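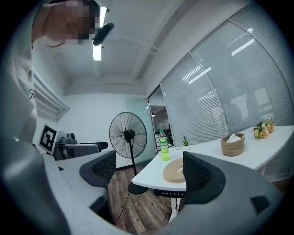
How to Reset a Small Desk in One Short Session

I love a desk reset. Give me a white desk, a damp cloth and half an album and I'm happy for the rest of the afternoon! This is the routine I use in my own little office at home, and it works on pretty much any desk that has slowly collected plants, tissues, flowers, cups and the things you set down in March and never picked up again.

Mine is 140 cm long, with a rounded end that sticks out into the room, so the method is built around a desk people brush past. If yours is a plain rectangle, just treat the end nearest the door as the "front."

What you'll need

Two soft cloths (one damp, one dry)
A spray or liquid cleaner that's safe for your desktop
A small soft paintbrush
A tray or box lid for holding things while you wipe
A timer, if you tend to wander off

Step 1: Move everything to one end

Don't carry it all out to the hallway. I used to do that, and then the hallway needed a reset too. Slide everything to one end of the desk, or load the small things onto your tray. Laptop and cables go first, before any liquid comes out.

Step 2: Wipe the empty half, then switch

Damp cloth first, working from the back edge toward you, then the dry one right behind it. Follow the curve if you have one, and run the cloth along the underside of the lip too. You would not believe the crumbs under there (or maybe you would). Then slide everything over to the clean half and do the other side.

Always check the label on your cleaner before using it on a painted or coated top, and put a little on a hidden spot the first time. Spray the cloth instead of the desk if you have electronics nearby.

Step 3: Get down low

Kneel on the floor and look up! The crossbar under the desktop is a dust shelf that gets skipped every single time. One slow pass with the damp cloth does it. Wipe down the legs while you're there, all the way to the feet, and tighten any bolt that feels wobbly.

Step 4: Freshen the plant and the flowers

A small succulent is the best desk plant there is, in my opinion, and the spiky kinds hold dust right down in the middle where a cloth can't reach. That's the job for the paintbrush. Hold the pot steady and flick outward from the center. Wipe the pot, check the soil with a fingertip, and only water if it's completely dry.

Artificial flowers need love as well. Take the bouquet to the sink or the back step and give it a gentle shake, then brush each bloom from the inside out. I go for warm colors, yellow and peach with a bit of orange, and they look so much brighter after a brushing that I always wonder why I waited. Bend the leaves back into shape before you put them back.

Step 5: Give the tissues a real home

This is my favorite trick in the whole routine. Tuck your tissues into a round woven rope basket and pull the top one up so it's easy to grab. It's soft, it doesn't scratch the desk, and the natural tan color goes with everything. Shake the basket out upside down before you refill it. The smaller Landside rope basket is the one I recommend when friends ask, but any low one will do.

Step 6: Put things back, tallest last

I set out the plant and basket toward the back, next to each other, and keep the flowers way down at the far end where my elbow never goes. Anything round and flat, like a coaster, should sit well in from the edge or it will end up on the floor. Bottles get their caps tightened and go back to the cupboard.

Then leave some space. I try to keep 60 cm of bare desktop right in front of the chair, enough for a notebook and both arms.

The whole thing takes me 29 minutes, including the flowers. A quick version with just steps 1 and 2 is more like nine.

Next up on the list: the cable drawer. Wish me luck!

Ohemaa Fiadzo

Comments (3)

deskbound_dee
The paintbrush tip!! I've been blowing on my succulent like a birthday cake for years.

Marv
Does the rope basket get grubby? We have a kid with permanent jam hands.

Ohemaa Fiadzo
Marv, a little. I dab mine with a barely damp cloth and let it air dry on the windowsill.

Contact | © Hinside Home Notes | Back to top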